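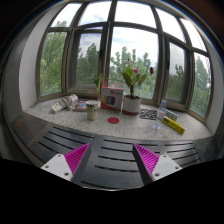 The Bolach guideline for hand-held gripper recording is now in its second draft, and we look for people who will try its rules in their own homes and tell us where the rules are wrong. The draft was written mostly at desks, by people who know robot arms well and homes less well. A home has its own order. A bay windowsill with a flowering plant, a gold and white cup, a water bottle and a long yellow box is for us a normal working place, and the rules must be good for such a place also. We want to know if a person who was not in our meetings can read a rule, pick up the gripper and do the same as another person would do.

What you will do

You take one Grorkik hand gripper home for 3 weeks. You record short everyday tasks: lift, move, put back, turn, hand over from one side to the other. After every session you fill in one page about the rules you used. We ask for 90 minutes of recording per week, divided as you like. Please do not make it all on one evening, tired hands give different results.

There are 164 rules in the draft. You will get only the part on objects and surfaces, and nobody is expected to learn it by heart. 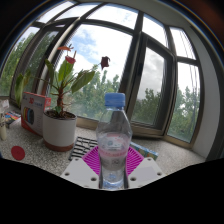 Posted by Saqib Talpur, Vikard, for the Bolach working group

Some rules that you will test

Rule on grip height. A bottle which is not full should be taken at the lower part of the body, with both fingers touching before you lift. Several readers of the first draft wanted the grip higher, under the shoulder. We have not decided. Try both and write down which one you could repeat without thinking.

Rule on neighbors. Before you close the fingers, look what stands next to the object. Plants, open cups and loose cables are named in the rule. You may leave them where they are, but the path of the hand should not go above them.

Rule on things seen through glass or clear plastic. A window behind the object is allowed. Faces of people outside are not allowed, and such a recording must be deleted the same day.

Rule on readable text. Names on boxes and cups may stay. Letters, medicine labels, bank papers and children's school books must be put away before you start.

Rule on stopping. If you feel unsure, open the fingers only when the object has contact with the surface. There is no bad mark for a stopped task. Please mark it "stopped" and not "failed", these two words were mixed very much in the first draft.
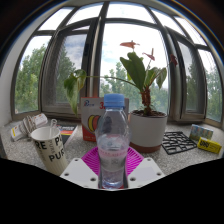
Who can apply

Adults who live in an apartment or house and can use both hands for short tasks. You do not need to know robotics. People who share the home must agree in writing before the first session, and the form for this is in the package. We would be especially glad to hear from people over 60 and from left-handed people, who are few in our group until now.

What you receive

A payment of 100 euros after the last page is handed in, also if you stopped many tasks. Transport of the gripper in both directions is paid by Vikard. Your recordings are kept on the Jafri server. You can ask for deletion at any time, before or after the payment, without giving a reason.

How to apply

Write to Saqib Talpur through the contact form and tell us in a few sentences what kind of rooms you have and on which days you are free. Photos of the rooms are not needed. We answer all messages, usually by the next Tuesday. The first grippers go out in December.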